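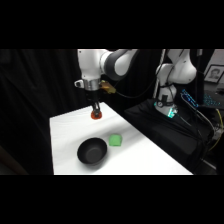
Milagros Farías escreveu na página de discussão que um kit de pegar e largar com tigela incluída lhe parecia caro para o que é, e que fazia o mesmo com o que tinha na cozinha. Respondemos que sim, faz. Depois mandou-nos os registos dela e juntámos 6 sessões ao pacote, devidamente assinaladas no índice.

Edari - LEIA-ME e ficha de dados
Versão de 22/2/23

O que é

O Edari é um kit de avaliação para braços robóticos de bancada com garra de dois dedos. Vem com objetos pequenos, uma tigela preta, um guia de montagem e um conjunto de gravações de referência. A tarefa base cabe numa linha: pegar num objeto, levá-lo até à tigela, largá-lo lá dentro. Uma criança de dois anos resolve isto sem ler o guia. Os braços costumam precisar do guia e de uma tarde.

O que vem no pacote

312 episódios no total, dos quais 164 têm anotação completa (início, preensão, transporte, largada, resultado). Os restantes só têm o resultado, preenchido à mão por Lamai Chareonsuk, que usa três categorias: "dentro", "fora" e "discutível". A terceira está documentada no ficheiro de notas e é mais longa do que as outras duas juntas.

71 episódios terminam em falha. Ficaram todos. Houve quem sugerisse retirá-los da versão comercial e a Cuven, que distribui o kit, teve o bom senso de perguntar primeiro.

Montagem

Mesa clara, fundo escuro, luz forte por cima. O tecido branco faz rugas e as rugas fazem sombras; alguns detetores tratam uma ruga como objeto e tentam pegar-lhe. Estique o pano. Se não esticar, registe-o no campo "superfície", que existe por esse motivo.

Deixe a tigela à frente do braço, com folga para a garra descer na vertical. O guia da Bretovitz indica distâncias para os modelos mais comuns. Para os outros, indica paciência.

Limitações conhecidas

- Os objetos brilhantes ou translúcidos estragam a leitura de profundidade. Estão no kit de propósito, mas convém não começar por eles.
- Não há tarefas a dois braços. O formato prevê o campo "braço", que por agora serve para saber qual deles falhou.
- A iluminação varia pouco entre sessões. Um modelo treinado só com isto vai estranhar uma janela.
- Os tempos de ciclo não servem para comparar fabricantes. Já nos pediram a tabela. Continua a não haver tabela.

Utilização e licença

Investigação e ensino sem custos. Para demonstrações comerciais, fale com a Cuven. Quem publicar resultados deve indicar a versão e dizer se usou os episódios "discutíveis" - os números mudam bastante conforme a resposta.

Alterações previstas

Em julho entra o conjunto Aravena, com objetos moles. A Lamai já pediu uma quarta categoria.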